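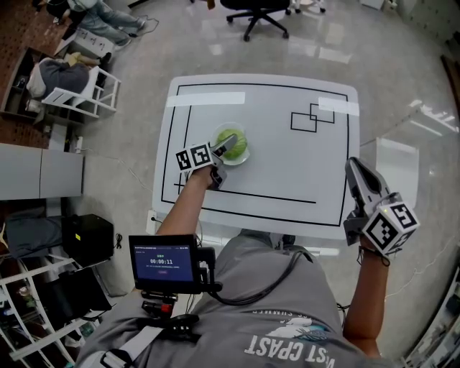 Part 3: Prepping and storing a whole cabbage

I've been through a lot of cabbages with the Trudo bowl set, so this part is mostly what I do at home, with a few warnings from the Retier care sheet mixed in.

Before you start
Clear yourself a good stretch of table. You'll want the big bowl, a knife, a board and a clean towel.

1. Pull off the floppy outer leaves. I usually stop after 3, but go by how they look.

2. Rinse the head under cold water and shake it hard over the sink (it holds more water than you'd think!).

3. Set it in the bowl. A snug fit is fine – you just need to be able to get it out again without wrestling.

4. Leave it to drain, then tip out whatever has collected and dry the bowl with the towel.

5. Move the cabbage to the board and cut it in half through the stem. Please don't cut in the bowl. I scratched my first one that way.

6. Shred what you need. For the Plokbridge slaw on the next page that's 400 grams.

7. Wrap the other half and put it in the fridge. Mine keeps for up to 3 days before the cut side starts looking sad.

Note: My friend Shona Maihi salts hers right after shredding and lets it sit while she makes the dressing. I like more crunch, so I skip it.

Caution: Never pour boiling water into a bowl that's just come out of the fridge. Let it warm up on the counter first.

Caution: Carry a full bowl with both hands, one underneath. Lifting by the rim is how I lost my old McKinnon.

Next, go to Part 4 for the dressing.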